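Re: Moving the shared kitchen shelves, which rack to buy?
April 5, 2018
2 replies · 0 shares

> Hello all, the landlord of the Gamon building agreed that we may put a free-standing rack in the
> shared kitchen on the second floor. It must not be screwed to the wall. I looked at the one from
> Marusero and the one from Jitis and I can not decide. The Jitis is cheaper but I read that the
> posts lean after a year. Does anybody here own one? Also, how do you divide the levels when
> several households use the same rack? We tried with names on tape and it ended in arguments.

Dear list,

I had the Jitis rack for two years in my old apartment, so I can answer the first part. The posts did lean, but it was partly my mistake. I put it on a floor with tiles of different height and I did not turn the feet to make it level. When I finally did it, the rack stood straight again, only one connector had already become loose and I never could make it tight. If your kitchen floor is flat, I think the Jitis is good enough. If the floor is old, please take the Marusero, it has wider feet.

Some remarks about buying. The shop on Ramanauskas street sells both, and they keep the boxes in the back, so you have to ask. I paid 44 for mine, with delivery not included. The article number on my receipt is 3257, but this is from October of the year before last and they may have changed it. Check the box before you leave, because in mine one bag of connectors was missing and I had to take the bus back with the whole package. They gave me the bag without discussion, but the afternoon was lost.

The second part of your question is more difficult. In our building four households share one kitchen and we also started with names on tape. The tape falls off from the steam, and then people put their rice wherever there is space. What works for us now is this:

1. We divide by type of thing and share the basics. Salt, oil, sugar and flour are common, and we buy them from a jar of money which stands near the window. Everything else is private and goes in a closed box.

2. Heavy things go on the lowest level. Large pots, the bag of potatoes, water bottles. With a rack that is not screwed to the wall this is a matter of safety, please be strict about it. We had one evening when a cast iron pot stood on top and somebody pulled the rack a little to sweep behind it. It did not fall, but I still think about it.

3. Every level is split in a left and a right section, and each section has its own small label. Two short panels side by side are better for this than one long board — the seam is already a border and you do not need to draw a line.

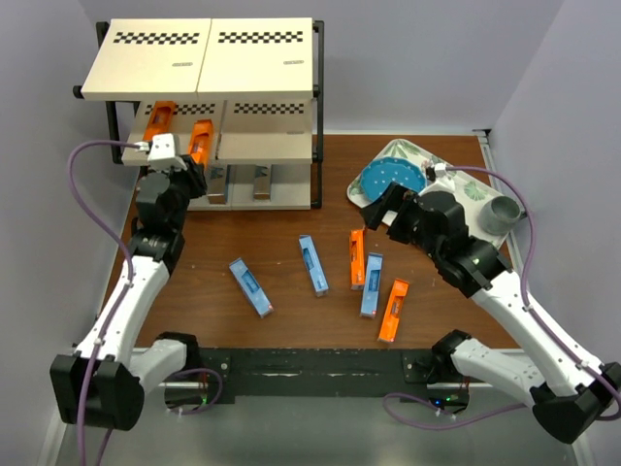
4. Trays do not live on the rack. They are wider than you think and they stick out at the front, and then a sleeve catches them. We keep ours standing on their side, between the refrigerator and the wall.

5. Once a month one household takes everything down and wipes the levels. It takes 20 minutes if the boxes are closed and much longer if they are not. We write the turn on the calendar by the door.

About the arguments: we had them also, mostly about the top level, which tall people like and the others can not reach. In the end we exchanged sections one time and after that it was calm. Maybe you can ask everybody what they cook most often before you give the places. A person who bakes every Sunday needs a different section from a person who only makes tea.

One question back to you. Did the landlord say something about the distance from the stove? Ours wanted an open space there and we had to move the rack after it was already full — I would not like to do this again.

Greetings from the third floor

2 replies · 0 shares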